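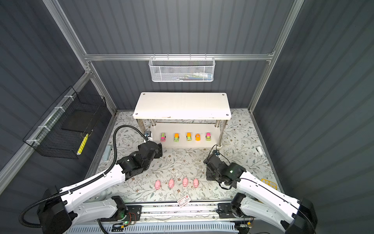 4. Traversensystem Irero: Aufbau der Grundstrecke

Schön, dass Sie sich bis hierher durchgearbeitet haben! Wenn die Bodenplatten aus Abschnitt 3 liegen und ausgerichtet sind, geht es jetzt an die Strecke, an der später Licht und Vorhang hängen. Planen Sie bitte zu zweit eine gute Stunde ein, beim ersten Mal darf es gern länger dauern.

1. Legen Sie alle Segmente in der Reihenfolge der Packliste auf dem Hallenboden aus. Die Kennbuchstaben zeigen dabei immer zur Bühnenvorderkante.

2. Stecken Sie die Konusverbinder ein und schlagen Sie die Bolzen mit dem Kunststoffhammer leicht an. Erst wenn alle sitzen, kommen die Federstecker dran.

3. Hängen Sie die Kettenzüge an den markierten Punkten ein und fahren Sie die Strecke auf Arbeitshöhe. Jetzt lassen sich Scheinwerfer und Kabel bequem montieren – und glauben Sie uns, Ihr Rücken wird es Ihnen danken.

4. Sichern Sie jedes Gerät mit einem eigenen Fangseil. Pro Segment sind höchstens 35 kg zulässig, Kabel eingerechnet.

5. Fahren Sie die Strecke langsam auf Endhöhe, halten Sie nach jedem Meter kurz an und prüfen Sie mit der Wasserwaage nach.

Hinweis: Wer noch mit den älteren Verbindern der Serie Lü arbeitet, kann diese weiterverwenden, braucht dann aber die Adapterhülsen von Ciltoser (Bestellnummer 3147). Mischen Sie bitte niemals beide Bauarten an derselben Stoßstelle.

Vorsicht! Während der Fahrt hält sich niemand unter der Strecke auf, auch nicht ganz kurz, um schnell noch ein Kabel zu holen. Bei Veranstaltungen im Freien fahren Sie die Strecke ab einer Windgeschwindigkeit von 12 m/s wieder herunter.

Die Verkleidung mit den Skidham-Stoffbahnen folgt in Abschnitt 5. Lassen Sie die Schutzfolien bis dahin ruhig noch dran.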